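Kitchen Setup and Small Spaces > Prep and Serving

Topic: Turntable next to the plate for sandwiches, or just a tray?

crumbtray
Posts: 2167

I've been making lunch sandwiches the same way for years: everything on one long tray, plate in front of me, reach and stack. Lately I've switched to a round turntable beside the plate and I'm trying to decide if it stays.

The plate goes on the left and the turntable on the right. Bread and fillings wait on the turntable, the sandwich gets built on the plate.
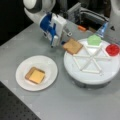
Cheese on the bread in the first one, the round brown piece on toast in the second. 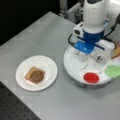

pantryshelf wrote:
I had a turntable on my counter for a whole winter and went back to a tray. With a tray you can see everything and nothing moves when you touch it. The turntable kept drifting a little every time I picked something up, so the thing I wanted next was never where I left it. For one or two sandwiches I don't see what it saves.

crumbtray wrote:
Fair point about one or two. I'm usually making more than that. There are seven of us at lunch in June when everybody is home, and that's when the long tray gets annoying. The far end is past where I can comfortably reach, and I end up dragging a sleeve through something.

mustardline wrote:
Seven sandwiches is where I'd want one too. Does yours have a divider? The flat ones are useless for food. Tomato slides into the bread and then the bread is finished.

crumbtray wrote:
It has one, a white star shape with six sections, like wedges. You can see it in the first picture. The sections are all the same size and I wish one was bigger. Bread needs more room than anything else.

mustardline wrote:
That's the trouble with wedges. Bread is square. You lose the whole point of the wedge and the corner ends up sitting on the rim or over the next section. I keep the bread off the turntable completely and use it only for fillings.

halfloaf wrote:
Same. Bread stays in the bag until you need it, or in a stack behind the plate. It dries out fast sitting in the open. Fillings on the turntable, bread off it, sauce in small dishes with a lid.

pantryshelf wrote:
So now you have a turntable, a plate, a stack of bread and dishes with lids. My tray holds all of that and it goes in the dishwasher.

halfloaf wrote:
Your tray is also as long as my counter. I have 30 inches between the stove and the sink and that's the whole workspace. A round thing I can turn fits there. A tray long enough for the same food doesn't.

sinkside wrote:
What size turntable are people using? I bought a Homix that was too small for anything except spice jars, and I don't want to get it wrong again.

halfloaf wrote:
Measure the depth of your counter first and leave room for the plate beside it, and a little space between the two so the rim doesn't rub. Mine came from the Gristero store in Daltcombe, on the shelf with the cake stands. It's a cake stand really. The base is heavy and it turns smoothly. I put a cut piece of shelf liner on top.

sinkside wrote:
Counter is 26 inches deep, but the outlet and the toaster take up the back.

crumbtray wrote:
Move the toaster. If you're making toast you want it on the plate side anyway, so the slice goes straight from the toaster to the plate and never crosses the fillings. I had mine on the wrong side for a long time and there were crumbs in the pickles every day.

mustardline wrote:
Agree on the toaster. Disagree with the first post on cheese, though. Cheese goes on after anything warm. If you put it straight on the bread and then add a hot patty, the middle melts and the corners stay cold.

crumbtray wrote:
I put it on the bread because it keeps the bread from going soggy. Tomato straight on bread is the worst thing you can do to a packed lunch.

mustardline wrote:
For packed lunch, yes. For eating right away, patty first, then cheese.

pantryshelf wrote:
Two slices of cheese, one under and one over. Solves it.

halfloaf wrote:
Not at what cheese costs now.

ryeandshine wrote:
Coming back to the drifting problem from earlier in the thread. A turntable on a raised base will move if it's loaded on one side. Put the heavy dishes opposite each other. Also check that the counter is level. Mine had a slight lean toward the sink, and I only found out when a full jar kept ending up on the same side. A folded dish towel under the base helps with slipping but it doesn't fix a lean.

pantryshelf wrote:
Mine was probably the lean then. The tray doesn't care about it.

ryeandshine wrote:
No, a tray is fine on a lean. I use both. Tray for carrying things out of the fridge in one trip, turntable for the building. When lunch is over the dishes go back on the tray and into the fridge together.

sinkside wrote:
How do you clean around a divider? The one I'm looking at is made by Hou and the bars look like they're part of the plate. I can see mayonnaise living in those corners forever.

crumbtray wrote:
Old toothbrush and hot water. It takes a minute. Where the bars meet in the center is the worst spot. If you can find one where the divider lifts out, get that. I'd also put anything wet in its own small dish inside the section and leave the section itself for dry things. Lettuce is fine loose if you've spun it properly.

halfloaf wrote:
Lettuce is never dry enough. Paper towel under it.

sinkside wrote:
OK. Going with a lift-out divider if I can find one, toaster moved to the left, bread off the turntable. I'll measure again tonight before I order anything.

mustardline wrote:
Measure with the plate on the counter too. People forget the plate.

pantryshelf wrote:
I'm staying with the tray, but I might try the trick with heavy dishes opposite each other before I give the turntable away. It's still in the cupboard over the fridge.

crumbtray wrote:
I'm keeping mine out through the summer. Bread is coming off it though, halfloaf is right about it drying out. I lost the end of a loaf that way already - it was like cardboard by the time I got to the last sandwich. Does anyone have a good way to keep sliced tomato from leaking all over its dish? Salting it first made it worse.

ryeandshine wrote:
Slice it last.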